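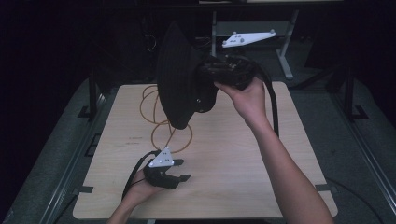
How long can a thin cable be before it should go on a reel instead of being coiled by hand?
About 16 feet. Longer cables can be coiled by hand, but they tangle more easily in the drawer and take longer to lay out again.

3. Coiling and Tying Thin Cables

This section covers thin, flexible cables that are stored in the Telness drawer unit. For heavy power cords, go to Section 4. For anything already on a reel, go to Section 5.

3.1 Setting up the board

Work on the pale wooden board placed on the gray padded platform. The board gives the cable a smooth surface to slide on, and the padding keeps the board from knocking when you press down.

1. Wipe the board with a dry cloth. Do not use spray cleaner on bare wood.
2. Lay the board flat on the padding with the smoother face up.
3. Fit one small black clip near each end of the edge closest to you.
4. Push the board gently from side to side. If it slides, take both clips off, square the board up, and refit them.

Note: Faint scuffs and pencil marks on the board are fine. Sand it only if the cable catches on a splinter. Use fine paper, go with the grain, and brush off the dust before you lay anything down.

3.2 Laying out the cable

Put the whole cable on the board before you start coiling. Thin cable such as the orange type usually falls into loose loops that cross over each other, and you don't need to straighten these out by pulling.

1. Find both ends. Bring one to the left side of the board and leave the other on the right.
2. Lift the top loop and set it to one side. Carry on until no loop is trapped under another.
3. Look for a tight bend, a flat spot, or a cut in the jacket.
4. Run the cable lightly between finger and thumb from left to right. Stop at any lump and check it under good light.

CAUTION: Unplug the cable at both ends before handling it. Do not coil a cable with a cut jacket. Tag it and put it in the repair bin.

CAUTION: Never pull a knot tight to make it smaller. Push slack into it from both sides until it opens.

3.3 Making the coil

1. Hold the left end against the board with one hand.
2. With the other hand, form a loop a little wider than your palm and lay it flat.
3. Make the next loop the same size, but turn the cable under so that it crosses the opposite way. This is the over-under method, and it keeps twist from building up.
4. Keep alternating until a hand's length of cable is left.
5. Slide the coil toward the middle of the board and press it down lightly. The loops should lie on top of each other without springing up.

If the coil springs open, the cable probably has a twist left in it from the last time it was wound. Undo the coil, let one end hang free over the side of the board until it stops turning, and start over from step 1. New cable may need this two or three times.

3.4 Tying and labeling

1. Wrap a Fliltunlow strap, part 206, once around the coil next to the loose end.
2. Close the strap so that it holds the loops but still turns with a finger. A strap that dents the jacket is too tight.
3. On coils longer than 10 feet, add a second strap across from the first.
4. Write the length on a paper tag and loop it through the first strap.

Note: Do not use wire ties or rubber bands. Wire ties dig into the jacket, and old rubber sticks to it.

3.5 Putting the coil away

Lay coils flat in the drawer, no more than four deep. Short ones go in front. Keep the loose ends facing the same way — it makes the tags easier to read when the drawer is only half open.

When you have finished, remove the clips from the board and keep them together in the small tray. The board can stay on the padding or be stored upright against a wall. Do not lean it near a heater.

Replacement straps are sold in packs under Prurnix order number 1032. Clips are ordered separately.

Section 3 revised in November by Siriporn Paisan. Steps 3.3 and 3.4 replace the figure-eight method in the previous edition.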